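Grants > Community Learning > Skason Public Library > Progress Reports

Skason Public Library
Early Math and Family Play Program
Progress report to the Albers Fund
Submitted 22/11/2024 by Rosemarie Hinrichs, program manager

Summary

The program is running on schedule at both branches. The Sakano Street branch opened its sessions first and the Dilton branch followed two weeks later, once the flooring in the children's room was finished. Attendance at Sakano Street has been higher than we planned for. Attendance at Dilton has been lower, and the reasons are set out below. We are not asking for any change to the total award. We do ask permission to move a small amount between two budget lines.

Sessions held

We have held 26 sessions since the grant began. Each one lasts an hour and is meant for children aged three to six with a parent or other adult. The first part is a story read by a staff member, with some sorting or counting built into it. The rest is open play at low tables. Adults are asked to sit down and play too, and most now do. In the early sessions many of them stood along the wall and talked to each other, so we moved the chairs to the tables. That helped more than the handout did.

Sakano Street fills up on most mornings. We started a sign-up sheet there and keep a few places open for families who walk in. At Dilton the morning time does not suit the neighborhood, where many parents work early shifts. Dirk Sperling, who runs the Dilton sessions, tried an early evening hour four times as a test. Turnout was better each time than at the morning session in the same week. We plan to switch Dilton to evenings from February.

Staff and training

Two children's librarians and one part-time assistant have been trained by the early learning teacher named in our proposal. The training took two full days instead of the one we had budgeted, and she did not charge for the second. The assistant at Dilton left for a full-time job elsewhere. The position was filled after a gap of 10 days, during which the branch manager covered the room.

The trainer watched one session at each branch and gave written comments. Her main point was that staff were asking children too many questions with a single right answer. She suggested more open ones, such as asking a child what should go next and why. Staff have found this harder than it sounds and want a follow-up visit in the spring.

Take-home bags

Families can borrow a cloth bag with a picture book, a simple game and a card of ideas for adults. The cards are in English and Spanish. We have had over 1000 loans of the bags across both branches. The most common problem is missing game pieces. We have stopped charging for these, as the fee was keeping some families from borrowing again, and we now replace pieces from a spare box at the desk.

The Spanish cards were reprinted once to correct a mistake in the measuring activity. The cost of the reprint was covered by the library.

Materials

All of the play materials in the approved list have been bought except the balance scales, which are on back order. The supplier now says they will ship after the new year. Blocks, cubes and trays get the most use. We chose plain shapes in solid colors so that the same set could be used for sorting, building and pattern work, and the staff are happy with that choice. The picture books have held up less well, and several of the board books at Sakano Street already need replacing.
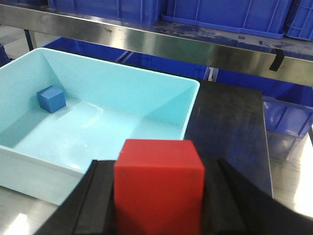
A red cube, with a pale cyan plastic tray behind it.

Storage remains a problem at Dilton. The closet we were promised is still being used for holiday decorations, and staff carry everything down from the second floor before each session. The branch manager has agreed to clear it by the end of the year.

Budget

Spending is in line with the plan in every area except printing and books. Printing is under budget because the flyers were done in house. Books will go over by the end of the grant year if we replace the worn copies. We ask to move the unspent printing money to the book line. A table of spending by line is attached as a separate file.

Next steps

Evening sessions at Dilton, with new flyers for the two schools closest to the branch. A short survey of adults at both branches, to be given on paper at the end of a session. The follow-up visit from the trainer. Delivery of the balance scales, if the supplier keeps to the new date.

Questions about the budget request should go to Rosemarie Hinrichs at the main office. Dirk Sperling can answer questions about the Dilton schedule.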